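Sep 3, 2020

Up before six to walk the stretch behind the Clarna car park with Vlastimil Zeman. We had 25 sacks from the council and used all but a handful. Most of it was takeaway tubs and drink cartons, with a lot of wet cardboard in the hedge that came apart when we pulled at it. The stream is lower than it was in March and you can see what has sunk. Two tyres, a pushchair frame, a length of garden hose. We left the tyres for the council lorry as neither of us could shift them up the bank.

Vlastimil thinks the wind brings most of it over from the Joneveck food stalls. I think people throw it from cars. We argued about it as far as the footbridge and then he had to go to work. 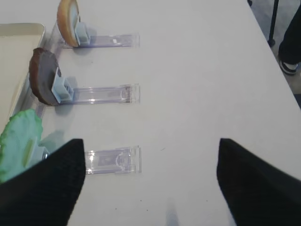 Wrote to Joneveck parish council again when I got in. They said in March that there would be 35 new bins by the end of summer. I have counted them on my way round and there are two, both outside the bank. I kept the letter short this time and asked for a date. I also asked who empties the one by the bus shelter, as it was full on Saturday's walk and is still full now.

Cheese on toast for lunch. Slept for half an hour.

In the afternoon I went through the returns from the tub scheme. Tedesco, the café by the library, has been lending out its own tubs with a deposit of £2, and the owner lets me have the figures at the end of each month. They lent up to 1,000 over the summer and most came back. The lids are the trouble. People bring the tub and forget the lid, and she can't buy lids on their own from the supplier. She is thinking of charging for them separately. I said it would put people off, but it is her money.

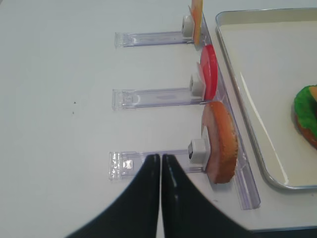 Rang Rollent about the glass collection. They will still come to the hall but want the crates by the side gate from now on, and they won't take window glass or oven dishes. I need to change the notice. The old one says "all glass" and that is my fault, I wrote it.

Rain from about four, so I didn't get back to the bank with the litter picker as I had meant to. Cleaned it instead and put a new rubber on the jaw. Washed the gloves. One has a hole in the thumb.

No answer yet from the school about the compost heap. Try the office again tomorrow, and take the spare sacks back to Clarna before they close.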